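Ticket: Left arm stops short when plugging the patch cable
Station: Pemollow, bench 2
Status: open
Opened: February 2022

Hi all, me again. The cable job on the Pemollow bench is faulting out and I've run out of easy ideas, so I'm writing down everything I've tried before I forget half of it. The job is the usual one: pick up the yellow Ethernet cable, turn the plug toward the rack, push it into the port. The fault is a force limit stop on the left arm during the push.

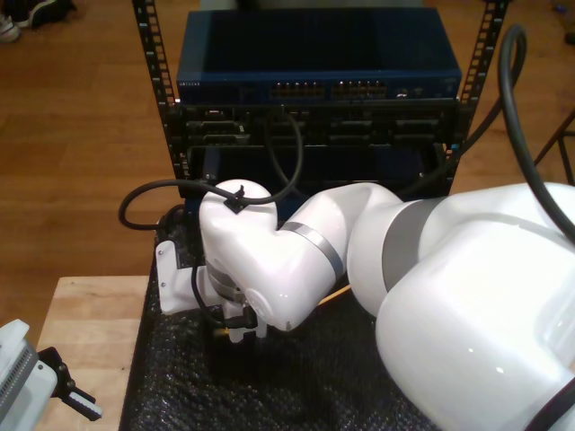
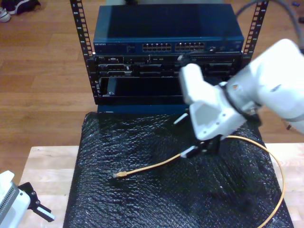
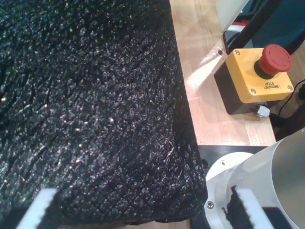
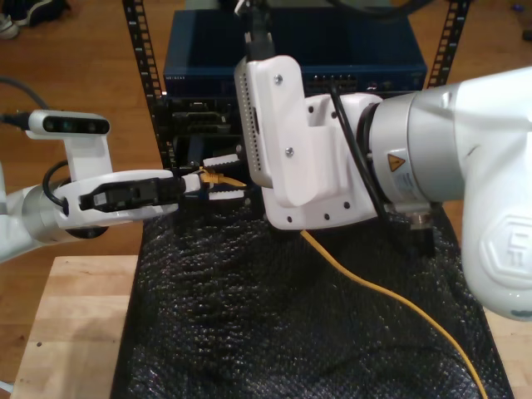
So. The log says the left arm hits its limit a hair before the plug should be seated, and then both arms hold where they are until I clear it. I ran the job 6 times this morning and got the stop on 3 of them. The others went through clean, which is the part that's driving me nuts!

What I've done so far:

Re-taught the port position. No change. The new numbers were so close to the old ones that I put the old ones back.

Swapped the cable for a fresh one out of the Trendbridge box. Same stop, second try.

Cut the push speed in half. It still stops, just slower (and it's much more boring to watch).

Checked the force reading with the arm sitting still and nothing in the fingers. It should be flat. It wanders a little, then comes back, and I can't tie it to anything in the room. I zeroed it anyway.

Went back through the job settings and found the limit at 4000 in the raw units. I'm pretty sure it was higher before the Purnovbridge update, but I don't have a copy of the old file. Does anyone? I don't want to just bump it up and hope — if the plug really is catching on the edge of the port, more force is the last thing we need.

One safety thing, and please read this bit even if you skip the rest. After a stop, clearing the fault on the pendant lets the left arm finish its push right away. I was reaching for the cable when it did that. No contact, but it was closer than I like. Until this is sorted, hit the emergency stop before you put a hand anywhere near the rack, and back the arm out by hand mode afterward. Don't use resume.

Next up I want to log the force and the wrist angle together, and compare a good run with a bad one. My hunch is the plug tips a bit in the fingers during the turn and goes in crooked. If so, it's a grip problem and the limit is doing its job.

I've asked Hlongwane support whether the resume behavior is a setting. Waiting to hear back. Leaving this open, and the job is disabled on bench 2 until I update it.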